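Fadwa Abdel Hamid is building a hand

By the back door of the Gerness workshop there is a shelf of things people have given up on. It holds a bread maker, half a loom and three drones with seven propellers between them. Fadwa Abdel Hamid waves me past it with a mug. "Don't look too closely," she says. "Two of those are mine."

She has had the bench under the window since September, on the understanding that she sweeps it. The bench is where she is building a gripper, a two-fingered hand-held tool that will, if all goes to plan, end up on the end of a robot arm she hasn't finished either. For now the arm is her own.

"People ask why I started with the hand," she says. "Well, an arm with no hand can only point at things or knock them over. I've got a brother for that."

The project is called Brira. I ask what it stands for and she looks mildly ashamed. It was the word she typed when the slicing software demanded a file name at one in the morning, and by the time anyone asked, it was on everything.

She came to it sideways. Her working life was in theatre props, where, she says, a mechanism has to work for ninety seconds a night and be seen from one direction only. She once built a mechanical crow that bowed. It bowed beautifully until the second week, when it began to bow without being asked, mostly during the funeral. "That's when I got interested in control," she says. "Before that I was mainly interested in crows."

The first version of Brira had bare plastic fingers, and she describes it with the affection people keep for a terrible first car. It could pick up a matchbox. It could pick up a sponge. Given anything smooth or curved it squeezed harder and harder until the object left, usually in the direction of whoever was making the tea.

"I thought I needed more force. Everybody thinks that. I put in a stronger spring and all I'd made was a better catapult."

The second version had rubber from a bicycle inner tube, which gripped splendidly and would not let go. The third had ridges. She takes a sip and declines to discuss the ridges.

What cured it, or mostly cured it, was foam. She tried a good many sorts, buying small sheets and begging offcuts, and kept a notebook of what happened to each. The one she settled on gives under the load and then holds, so the fingers can be a little wrong about where a thing is and still come away with it. She cuts the pads with a kitchen knife. I say I had imagined a laser.

"There is a laser. There's also a booking sheet for the laser, and a man called Drolmont who has booked it until he dies." She thinks about it. "Drolmont's his surname. I've never heard the first one. It's not on the sheet."

The rest is printed, black because black was the reel on offer, and held together with screws. She is firm on the matter of threaded inserts, the little brass sleeves that are pushed into the plastic with a soldering iron. For the first few months she drove screws straight into the print, and each time she took the fingers off, the holes got a bit worse, until one finger could be removed by breathing on it. A bag of inserts solved that. So did a second bag, after she melted much of the first one in crooked.

She has a target, chalked on the end of the bench: 1000 clean grips in a row, with lift, hold and set down, and no drops. A drop sends the tally back to nothing. Her best run stands at 899.

"I know," she says, before I can speak. "I know what number it was. I was there."

What went wrong at 900?

"An egg cup. A perfectly nice egg cup it had picked up all afternoon. The pad had started to come away at one corner and I'd seen it, and I'd thought, it'll do another hundred." She puts the mug down. "It would not do another hundred."

Since then she has stopped every 400 grips to look at the glue, which she regards as giving in. The current run has a long way to go. She does it ten minutes at a time, with the radio on, using household things from a crate: cups, lids, a torch, a plastic lemon. She has gone off the lemon.

We move over to the table, where she opens the fingers wide and holds the tool low over the wood so I can see the pads facing each other. The edges are ragged. That would be the kitchen knife.

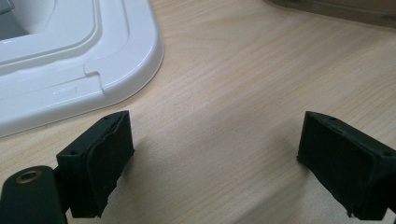

Söderlund wanted to know, from the far side of the workshop and without turning round, whether she had told me about the motor yet, and said that if she hadn't, I should ask, as it was the only part of the story with any money in it.

She hadn't. The motor cost more than everything else put together and is still in its box. Squeezing by hand, Fadwa says, she can feel when something is about to slip, and she makes a correction before she has properly noticed. A motor will do none of that unless she can tell it how, and she isn't yet sure what it is that she does.

"So I'm learning it off myself. I write down what my hand did. 'Eased off.' 'Went in lower.' It reads like the diary of a very dull burglar."

Söderlund's view, offered over the noise of a drill, is that she should fit the motor tomorrow and let it fail, as that would be quicker. They have been having this argument since the inner tube. He builds things fast and mends them for years. She is on her fourth set of fingers and has yet to plug anything in.

I ask which of them is right.

"He's got a robot that waters his tomatoes," she says. "It also waters his neighbour. So it depends what you're after."

And the arm? There are drawings, and one joint, which she fetches from under the bench to show me. It turns smoothly one way. The other way it makes a noise that brings Söderlund's head up at last, and she puts it back under the bench.

She would like the whole thing working by next September, though she says this in the voice of somebody who has worked in theatre and has seen what happens to dates. Then she asks whether I have much more to ask, because the radio play is about to start and she can usually get a good run in before the murder.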